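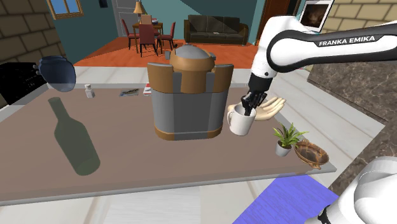 The Tide Register

The gauge house at Brundport stands at the seaward end of the north pier, 252 steps from the harbor office if walked at an even pace. It contains a float well, a recording drum, a desk, a kettle and a shelf of bound registers. The clerk's duties are set out on a card above the desk. Read the staff at the hour. Compare it with the drum. Enter both. Initial the entry.

The clerk had held the post for 20 years when the discrepancy appeared. It was a Wednesday in November, the 4 a.m. reading. The staff gave a level one inch below the drum. The clerk read the staff again with the lamp held lower, got the same figure, and entered both in ink. The remarks column was left blank. An inch was within tolerance.

At 5 a.m. the difference was two inches. At 6 it was two and a half. The clerk checked the float wire for slack, found none, and cleaned the pulley with a rag and light oil. The paper was seated correctly on the drum. The clock agreed with the church at Tremlow, which could be heard across the water when the wind was in the east.

Procedure in such cases was to notify the Sistell office by telephone. Sistell maintained all the gauges between Tremlow and the point and kept the master datum, a brass bolt set in the foundation of its own building. The duty officer asked for the readings in order, repeated them back, and asked whether the staff had been struck by a vessel. It had not. The officer asked whether the clerk was tired.

"I slept until two," the clerk said.

"Then enter it as drift."

The clerk did not enter it as drift. Drift was a property of instruments, and it accumulated over weeks. The register had a code for it, and another for ice, and another for fouling by weed. None of the codes covered a staff and a drum that disagreed about the same water on the same morning, four yards apart.

By noon the difference was gone. Both instruments gave the same level to the eighth of an inch, and they went on doing so through the evening tide.

That night the clerk took down the older registers and began to look for blank remarks. Each volume held 1,000 pages, and most of the entries were in hands the clerk had learned to recognize without ever meeting their owners. One pressed hard. One crossed sevens. One had served through a winter when the ink froze, and had finished the month in pencil.

The first case was in the fourth volume, page 318. One inch at 4 a.m., two at 5, two and a half at 6, agreement by noon. Remarks blank. The second was in the seventh volume, in the hand that crossed sevens, with the same figures in the same order. Under the noon entry a short line had been ruled, as if to begin a note, and then no note.

The mail boat Fitzgerald came in at 6 a.m. and made fast on the inner side. Her wash ran under the gauge house and slapped in the well, and the pen on the drum drew a small thick mark, as it did every morning.

The clerk read the staff, compared it with the drum, and entered both. Then, turning back a page to the previous day, the clerk wrote in the remarks column: See vol. 4, p. 318, and vol. 7, p. 90. Serial number of this entry, 3,193. Not drift.

The clerk initialed it, blotted it, and put the kettle on for the seven o'clock reading.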